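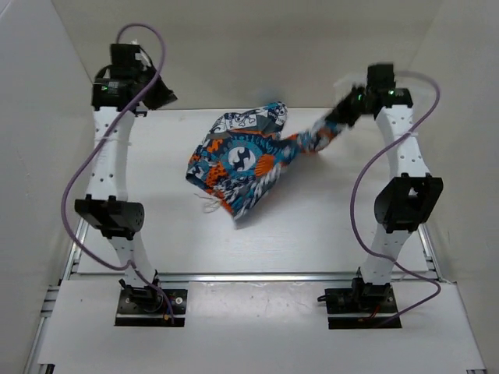

Printed garment with skull-and-crossbones motif and drawstring, laid out on a white work surface. Entry 3103.

# Patterned Clothing: Selections from the Hutau Textile Collection

The Hutau Textile Collection holds everyday clothing chosen for its printed decoration. The present gallery is devoted to pirate and seafaring themes, and was prepared by Maarja Eglītis and Brayden Wong. Entries were last revised on 20/01/2024.

## Notes on entry 3103

**Color.** The print combines dark navy, teal, bright orange, grey and white. The colors run together where the fabric is drawn up and twisted at the right.

**Central emblem.** A round white emblem with a teal ring sits near the middle of the print, beside an orange, ribbed shape resembling a shell.

**Skull motifs.** The skull and crossbones appears in dark outline on a white patch above the emblem — a second, paler print of similar character can be found on the rounded tip at the upper right of the main part.

**Rope print.** Grey and white twisted rope runs on the diagonal along the lower right side of the cloth.

**Edging and cord.** A small strip of orange edging shows near the pointed corner. The off-white drawstring is loose and curls out from under the edge.

Inquiries about this entry should be addressed to Ginette Chan, Collections Office, quoting the entry number.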